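5月13日 星期一

开放日，地点还是 Lytvynenko 楼靠窗那一间。上午是 Jutex 仓储那边的人，下午是本楼其他组和几家供应商，分 2 场。演示内容定的是软包称重：从台面上取一件软包，放到秤上，读数稳定后写进 Cimar，再拿走放到传送带一侧。双臂，左边平行夹爪，右边多指手。下面按时间记，凡是没当场核对过的都标出来。

开场前

八点半到，先开控制柜，再开秤。秤预热到九点，空盘回零正常。把标准砝码放上去校了一遍，偏差在允许范围内，校准单夹在纸质本的封底里。要注意的是托盘换过，不锈钢浅盘，去皮值和上次不一样，配置文件里还是旧的，开机后头两次读数都带着一个固定偏差。改了配置，重启称重服务，恢复正常。旧值注释掉了，没删，回头谁再换回原来的盘子可以直接用。

传送带单独上电，低速空转了一会儿，没有异响，然后停掉。上次提到的边缘跑偏，今天没看出来，但是空载，不能算解决。

左臂的线还是有点紧。夹爪降到托盘高度时，线会从托盘左边绕过去，角度再大一点就可能碰到盘沿。碰到盘沿的话读数肯定不准，这个比碰坏线更麻烦，因为现场看不出来，只会觉得秤在飘。临时把扎带松了一格，让弧度抬高一些。正式的改法是把线夹往后移，等开放日结束再动。

右手上电自检通过。拇指回零慢，和上周一样，等它自己走完就好，不要中途重发指令，重发会报超时，然后整只手要重来。

包裹用的是平时那批快递软袋，灰的和白的都有，里面填充物不一样。绿色周转箱放在台面左侧。白袋反光，早上窗户那一侧进光，台面上的点云有空洞，把曝光降了一档以后好一些。灰袋没有这个问题，褶皱多，反而容易找抓点。

第一场

十点开始。先讲了五分钟流程，然后直接跑。Jutex 的人对机械臂本身兴趣不大，他们每天看的设备比我们多，主要问的是称重这一步为什么要用双臂，为什么不直接在传送带下面装动态秤。

回答的大意：他们的退货线上来的软包形状不固定，很多件贴着面单的一面朝下，在称的时候顺手翻面、整平，后面扫码就省一个工位。动态秤解决不了翻面。对方说能理解，但节拍要看。节拍目前不好看，我们自己也清楚，就照实说了。

演示的第一件是灰袋，夹取一次成功，放到盘上，松爪，读数 525 克。写入 Cimar 正常，后台能看到记录，时间戳对得上。他们带了自己的便携秤，当场把同一件拿过去复称，结果一致到克。这一下比讲多少页都管用，后面的提问明显细了。

第二件白袋，取的时候夹爪只夹住了表皮，提起来以后里面的东西往下坠，袋子拉得很长，放到盘上时有一角搭在外面。读数稳定得很快，数值偏小，当场判断是袋角碰到了台面。程序没有识别出来，照样写进了系统。这条记录事后手工作废了，作废原因写的是“搭边”。

对方问：实际线上谁来发现这种情况？我们说现在没有自动判断，计划用俯视相机看包裹轮廓有没有超出托盘。对方建议再加一道，跟商品主数据里的理论重量比一下，偏差大就复称。他们有主数据，可以给一份脱敏的样本。这个要跟进。

中间有人问能不能自己放包裹，就开了协作模式，让他们往台面上随便放。放得比我们平时测试的刁：有叠在一起的，有压在周转箱边上的，有一半悬在台沿外面的。叠放那种分割失败，两个包当成一个，夹爪下去把两件一起提起来了，按停。压箱边的成功了，悬空的也成功了，但悬空那件的抓点选在外侧，提起来时袋子在下面晃得厉害，后面要给抓点加一个离台沿距离的权重。 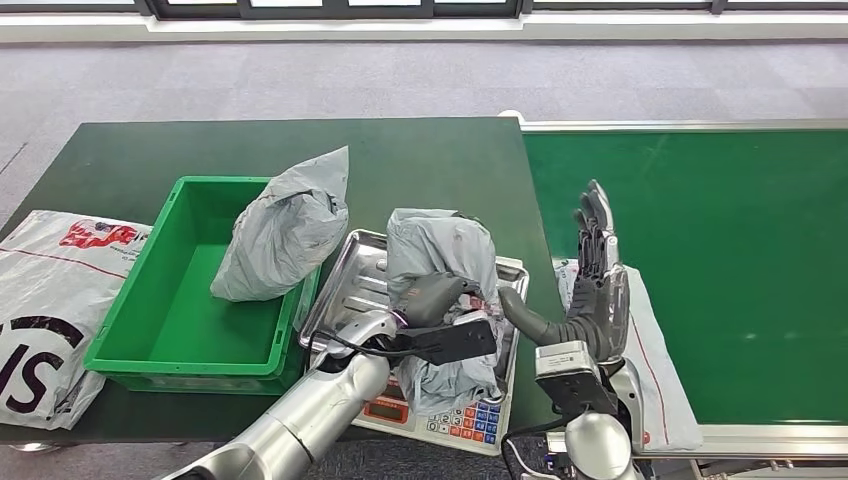

称重工位。左爪夹着秤盘上的灰色包裹，右手抬起；传送带近端搭着一个白袋。

关于这个工位，左右手的分工被问得最多，记一下现在的说法，免得下次几个人讲得不一样。左爪负责取放，力大、重复性好；右手主要是压平、扶、翻。称重期间双手都必须离开包裹，读数才算有效。现在的判断条件是双臂末端到达安全位姿，再加秤的稳定标志位。只看稳定标志位不行，夹爪夹着不动的时候秤一样会报稳定，上个版本就吃过这个亏，读出来的数是包裹加一部分夹爪的力，或者减一部分，全看当时是在压还是在提。

有人追问安全位姿是多高。没有写死，是按包裹高度算的，袋子鼓的时候会抬得更高。这一点我讲得不清楚，现场画了个草图才说明白，草图没留。

第一场结束时十一点二十，比计划晚。午休前把当天上午的日志导出，放在共享盘当天的目录下，称重服务和臂控的日志是分开的，对时间要用 Cimar 的时间戳，臂控那台机器的时钟又慢了。

午间处理

一、叠放误分割。先不改算法，下午演示前口头说明一次只处理不叠放的件。
二、搭边。临时在台面程序里加了一条：松爪后如果俯视轮廓超出托盘矩形，右手往中间拨一下再读。只调了半小时，拨的力度偏大，轻的包会被推过中线，凑合能用。
三、线。又检查一次扎带，没有滑回去。
四、秤盘底部带棱，薄袋子放上去有时会卡在棱上，右手拨的时候拨不动，硬推会把盘子带歪。把手指的目标高度提高了一点，只接触袋子上半部。

还没来得及做的是撤销写入。现在错误记录只能在后台手工作废，演示时当着客人切到后台页面去点，不好看，也容易点错行。应该在操作界面上放一个按钮。

第二场

一点半。来的人杂，有搞结构的，有做视觉的，还有 Morkari 的两位，他们的夹爪指垫在我们备件柜里有一套，一直没装。他们看了几轮以后说现在的指面对光滑塑料袋偏硬，接触面小，容易只夹到皮，换软垫之后夹持力可以降下来。我们担心的是软垫会沾面单上的胶，用一段时间就发黏，放不开。对方说有防粘涂层的版本，没带样品，说会寄。型号他们写在名片背面，名片夹在本子里。

下午第一轮跑的是一件较重的灰袋，读数 638 克，之后连续跑了几件，没有人工介入。拨一下再读的逻辑触发过，拨完轮廓回到盘内，读数恢复正常。看的人以为是设计好的动作，有人专门问是怎么做的，照实说是中午加的。

结构组提的问题比较实在：传送带的铝框侧边比台面的过渡处高，多指手从上面放包时没事，但如果以后想用推的方式把包从台面送过去，会顶在框上。我们目前没有推的动作，不过把秤往传送带那边挪近，用推代替抓，节拍能省出一截，这个方案之前讨论过，卡的就是这道边。他们说可以做一块斜的过渡板，固定在铝型材槽里，不用打孔。要给他们尺寸，我来量。

另外白袋落在传送带近端时经常搭到框外。带子停着不要紧，带子一转，搭出去的那部分会不会卷进侧缝里，没试过。开放日全程没开带，包放上去就停在那里，由人取走。有人问为什么不转，回答是今天只演示称重段。下次转带之前这个必须先试，单独排时间，旁边要有人守着急停。

视觉组看了点云，认为白袋的空洞主要是镜面反射，降曝光只是缓解，建议加偏振片或者换角度。窗户那一侧到下午光线变了，曝光又调回去一档。每天调两回肯定不行，要么做自动曝光，要么装帘子。帘子便宜，先问一下楼里让不让装。

三点过后右手报了一次关节温度预警，停下来让它歇了一会儿，这段时间拿来答问题。预警阈值是出厂值，之前没在连续演示条件下碰到过。查了日志，保持伸直抬起的姿势时几个手指一直在出力。等待读数的时间其实不需要保持这个姿势，放松到自然位就行，离秤盘够远即可。改动不大，列进待办。

第二场到四点收尾。关机顺序：先双臂回收纳位，断使能，再关秤，最后控制柜。秤盘擦过，台面上的包裹收回箱里，传送带上的也收了。

节拍

两场都算上，顺利的那些轮次，从开始接近包裹到放下，最快的一轮 18 秒。Jutex 要的数字他们没有明说，只说希望下次看到的比今天短一截。拆开看日志，等秤稳定占的时间不短，其次是松爪后双臂退开的那段。秤那边有一档快速滤波，试过，稳定标志来得早，但重复性差，对软包不合适。退开那段可以动：现在是双臂都到位才开始等，实际上右手本来就没接触包裹的轮次，左爪一松就可以开始计时。这样改要确认右手确实没碰到，靠指尖的接触信号，信号可不可靠另说。

当天 Cimar 的记录已经和纸面对过，除了作废的那条，都对得上。备注栏有几条空着，是协作模式下别人放的包，没有编号，查不到来源，保留，不参与统计。

待办

- 去皮值改成开机自动读取，不再写在配置文件里。
- 臂控机器对时，查一下时间服务为什么又掉了。
- 操作界面加撤销按钮。
- 左臂线夹后移，移完重新走一遍最低位姿，看线离托盘左沿还有多少余量。
- 拨正动作的力度按读数分档，轻包减力。
- 抓点评分加台沿距离。
- 叠放件的分割，收集样本。今天协作模式下的录像可以用，先挑出来。
- 右手等待姿势改为放松位。
- 量铝框和台面的高差，发给结构组。
- 传送带带载试验，重点看白袋搭边。
- 问 Jutex 要脱敏主数据，同时问清楚理论重量里含不含包装袋。
- Morkari 样垫到了以后先做粘连试验，再上臂。
- 帘子。

Jutex 提出 10 月再来看一次，希望到时能看到带传送带的完整一段，包括扫码。没有答应具体内容，只说会准备。扫码那段目前连支架都没装，面单朝下的比例也没有统计过，要先有这个数才知道翻面动作值不值得排在前面。

补：晚上整理时发现备用急停盒的电池盖松了，用胶带固定，明天换。

第 1 页　工位记录本·内部使用　|　联系：称重工位值班台　|　© Morkari 合作项目组　|　返回顶部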